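## 5. Filling the baskets

1. Stand the round basket flat on the table, within reach of whoever is hungriest.
2. Lay the wrapped sandwich wedge on its side, so the filling shows. Guests like to know what they are agreeing to.

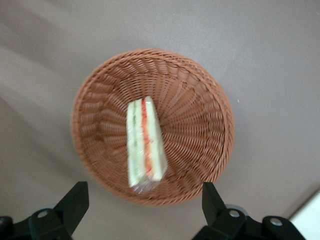

*Fig. 5: Sandwich wedge in the round basket, wrapper on.*

3. Keep foil-wrapped packages in a basket of their own. Everything in foil looks alike, and guests will squeeze to find out.
4. Put the snack bars on the white tray and the bottles on the clear rack, back row higher.
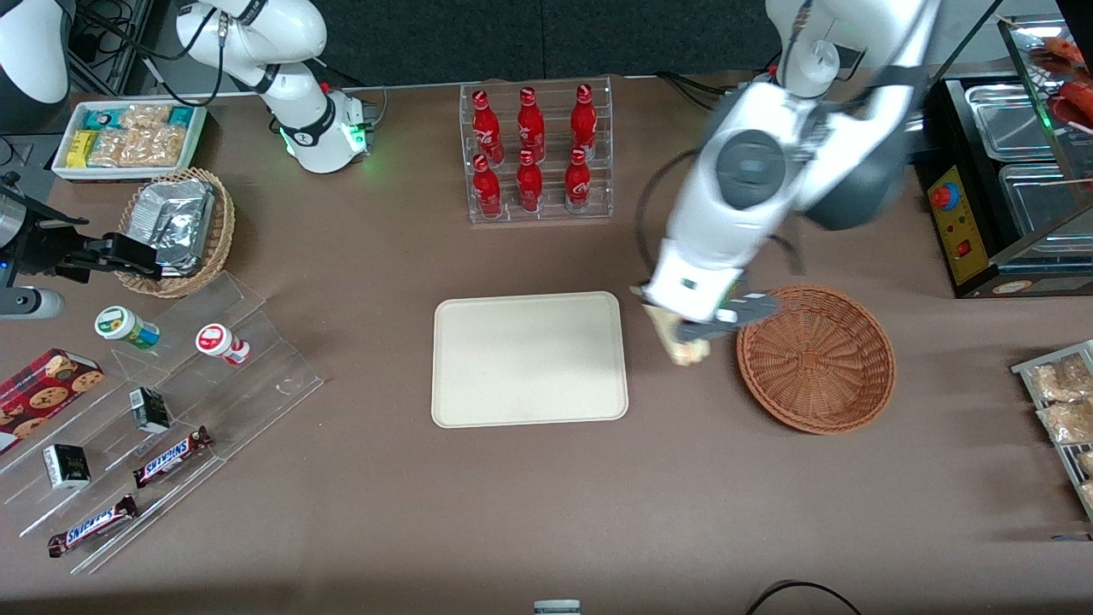
**Note:** Leave the beige tray until last – it takes whatever you forgot.

**Caution:** Do not stack wedges. The bottom one always loses.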